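Chapter 11
Sorting, Storing and Labelling

What you'll cover
Why small shops lose stock
Grouping by use, by size, by colour
Labels that other people can read

Start with a plain fact. Most stock that goes missing in a small shop is still in the shop. Wrong shelf, wrong tub, no label. At the Fistdale store a stocktake in May turned up over 400 items already written off - most of them in the back room. 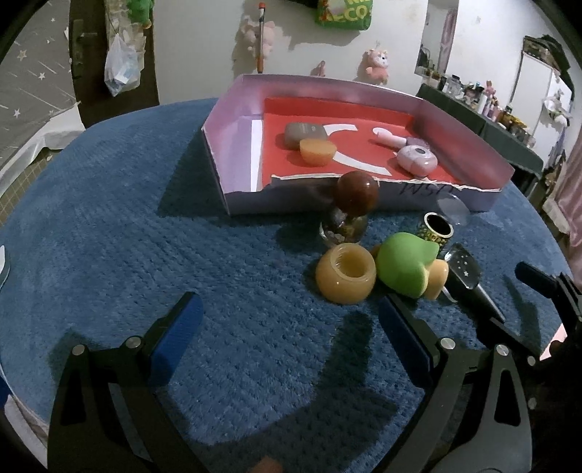 So, three ways to group. By use is best for staff. By size saves shelf space. By colour is quick to learn but falls apart once the range grows past 20 lines or so. Pick one and stick to it, mixing them is where teh trouble starts.

Ikon, a gift wholesaler, groups by use first, then size. Trudolar does it the other way round. Both work. More on this in Section 11.2.

Labels next. Big letters, one colour of ink, same corner every time. Write the product name in full - no nicknames. 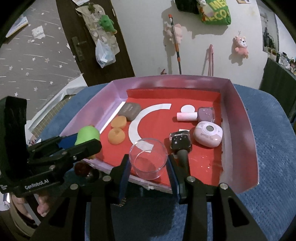

Figure 11.2 Mixed small items in a shallow tray with a red base.

Before you read on, list 24 things from a cupboard at home or work. Group them twice, two diffrent ways. Keep the list, you'll need it for the review.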